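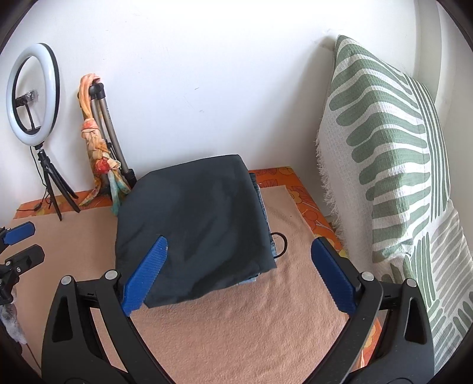
Photograph: Primitz project archive. Reproduced with permission.

Primitz is a method for teaching robots to handle folded clothing from recordings made with hand-held grippers. It was developed at Laltetti, a small robotics laboratory, by a group led by Csaba Szilágyi, and takes its name from the "primitives" into which each recording is cut: reach, pinch, lift, carry and let go.

Method

A person works the gripper by hand while a camera fixed to it records the view. The footage is then divided wherever the fingers change direction or close on something. Earlier methods learned each task as one long movement, which suited robots that never had to deal with a sleeve. Primitz learns the pieces separately and leaves a second model, Tirken, to choose their order.

Recordings are made in ordinary homes. Szilágyi has written that laboratory tables produce "very tidy robots that are frightened of bedding".

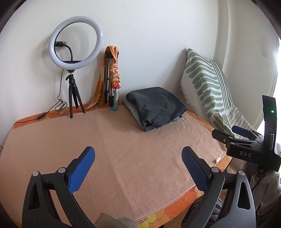

Gripper held open over a towel-covered bed, with a folded stack of clothing behind.

Results

The first report, issued in June, drew on 3,000 recordings from 13 homes. On single folded garments the method did better than Kiss, the group's own earlier system. On stacks of mixed fabric the advantage shrank to 2 percentage points - a figure given in a footnote. Denim was responsible for 28 of the failures listed in the appendix, and has a section to itself.

Criticism

Reviewers objected that the cutting points were partly chosen by hand, and that "let go" was scored generously, a dropped shirt counting as a success if it landed on the bed. A revised scoring rule was published on November 6, 2025. It defines "on the bed" over a page and a half.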